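De: Benedita Bettencourt
Para: lista normas-manipulación
Asunto: Re: [normas-manip] Borrador de buenas prácticas, apartado de contenedores en el suelo

Hola a todos:

Contesto a Simão por partes y dejo su mensaje citado para que se siga el hilo.

> El viernes, Simão Antunes escribió:
>
> He leído el borrador de agosto entero y tengo dos objeciones al apartado de contenedores.
>
> La primera: se exige que la pieza superior no sobresalga del borde de la caja. En Rocha trabajamos con piezas largas de plástico moldeado y eso no se cumple casi nunca. Si la norma queda así, la mitad de nuestras tareas estarán fuera de norma desde el primer día.
>
> La segunda: no se dice nada del relleno. Si debajo de las piezas hay cartón, la altura de agarre cambia de una caja a otra y el operador no tiene forma de saberlo por la ficha.
>
> Tampoco me queda claro si el apartado se aplica cuando el robot lleva efectores distintos en cada brazo.

Sobre la primera objeción, de acuerdo. El límite venía del documento antiguo de Grolton, que se escribió para cajas apilables en cinta, y lo copiamos sin revisarlo. En una caja apoyada en el suelo no hay otra caja encima, así que propongo sustituirlo por esto:

**4.2.** Las piezas largas podrán sobresalir del borde del contenedor siempre que no invadan la zona de apoyo de los pies del robot ni el paso marcado.

Sobre el relleno, también de acuerdo, y me parece lo más urgente. En el puesto de Femton la caja azul translúcida va llena de cajas de cartón precintadas y las piezas negras quedan encima, con la pinza derecha entrando por el lateral. El apartado tiene que servir para un puesto como ese:
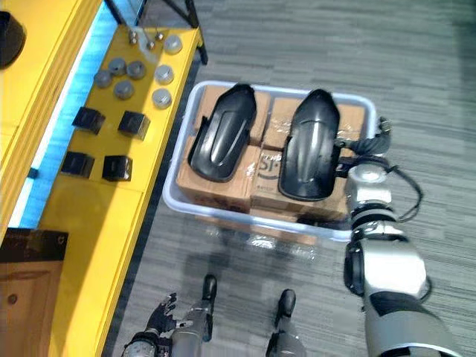
*Foto: Laurinda Calado, puesto de suelo de Femton. Uso interno de la lista.*

Con dos piezas curvas en paralelo, los dedos de la pinza trabajan muy cerca del borde de la caja. El borrador actual pide evitar el contacto con el contenedor «en todo momento». Binta y yo creemos que esa redacción no hay quien la aplique. Propuesta:

**4.3.** Se admite el contacto de los dedos con el borde del contenedor durante la aproximación. No se admite usar el borde como apoyo para levantar la pieza.

**4.4.** La ficha de la tarea indicará si hay relleno, de qué material es y a qué altura queda la superficie de apoyo, medida desde el suelo.

**4.5.** El relleno de cartón irá cerrado y precintado. Las solapas abiertas se consideran defecto y obligan a parar antes de iniciar la secuencia.

En cuanto a los efectores distintos, sí, el apartado se aplica igual. Añadiría una frase para la mano que no interviene:

**4.6.** El brazo que no participe en el agarre permanecerá fuera de la vertical del contenedor. Si lleva mano de varios dedos, la posición de reposo de los dedos constará en la ficha.

Queda el asunto de los cables. Beatriz pidió en la última reunión una distancia mínima entre el bucle de la muñeca y el suelo. Yo no pondría una cifra todavía, porque los datos de Distitis son de un solo modelo de brazo y no sé si valen para los demás. De momento dejaría «el bucle no deberá quedar al alcance de los dedos ni de las piezas en ningún punto del recorrido» y lo revisamos cuando haya más medidas.

Y una cosa menor sobre las estanterías contiguas. El apartado 6 obliga a vaciar cualquier superficie situada junto al contenedor. Me parece excesivo si las piezas pequeñas están colocadas en filas y el recorrido del brazo no pasa por encima. Lo cambiaría por «despejar o delimitar».

Simão, ¿puedes mirar si con el 4.2 nuevo os entran las piezas de Rocha? Los demás, mandad los cambios sobre el texto numerado y no en comentarios sueltos, que en la ronda anterior perdimos varios.

Si el jueves no hay objeciones al 4.3, lo paso a la versión limpia.

Un saludo,
Benedita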